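Toilet Cleaning Arm Build: Questions We Keep Getting
January
Posted by the Turcombe workshop bench team

Is this a product?
No. It's a shared build at Turcombe, done in evenings, and we call it Niteo because the folder needed a name. You can't buy one and we wouldn't buy one either.

Did you build the arm?
No, and be wary of any home project that lets you think so. The arm is a Franka Emika. What we worked on is the grip, the paths it follows and the checks that stop it.

Couldn't a person do this faster?
Yes. Our full brushing routine takes 22 minutes. A person with a brush is done before the arm has finished its first slow approach. If speed is your reason for trying this, stop reading.

Why do it, then?
A bowl is a hard shape. It curves under itself, the brush bends, and the rim is in the way of nearly every straight path. If our contact checks can't cope with a toilet, we don't believe they'll cope with anything else.

Is the brush special?
It's an ordinary toilet brush with a white head, held in the gripper. The holder stays on the floor next to the toilet. We tried printed handle adapters early on and they were a waste of filament. 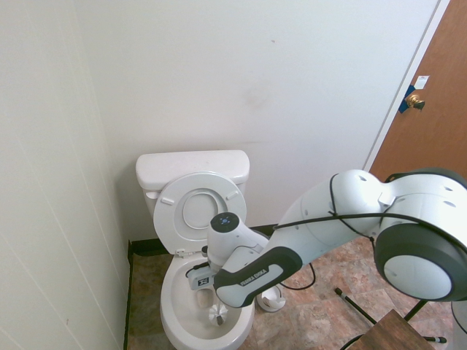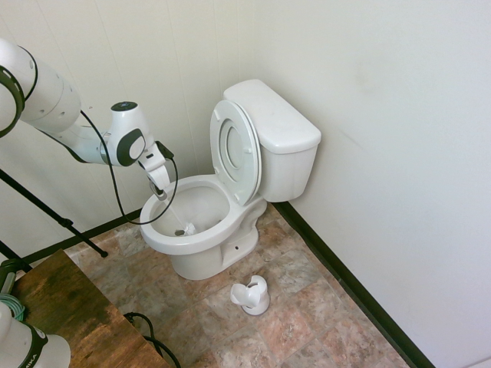
The brush down in the bowl, seen from two sides.

Does it lift the seat and lid?
No. We put both up by hand before a run. People who show you a robot lifting a lid should be asked how many tries it took.

How do you know it cleans?
We don't, yet. We know where the brush head went, and that is a different claim. Out of 200 logged runs, 38 ended early on a force limit, most of them near the back of the bowl. We still have no decent way to measure what was left behind.

I read that the Halliday planner fixes early stops. Have you tried it?
We ran it for 100 of those runs. The paths looked smoother on screen – the stops came just as often. Maybe we set it up badly. We'd like to see somebody else's log before we spend another month on it.

Can I leave it running on its own?
Please don't. Keep a hand near the stop button and keep everyone else out of the bathroom. Watch the cables too, as a loop that looks fine at the start can end up somewhere silly once the wrist turns.

Will you share the code?
The path files and the force settings go up under the name Diteta once we've cleaned out the parts we're embarrassed by. The settings suit our toilet and our brush. Expect to redo them for yours.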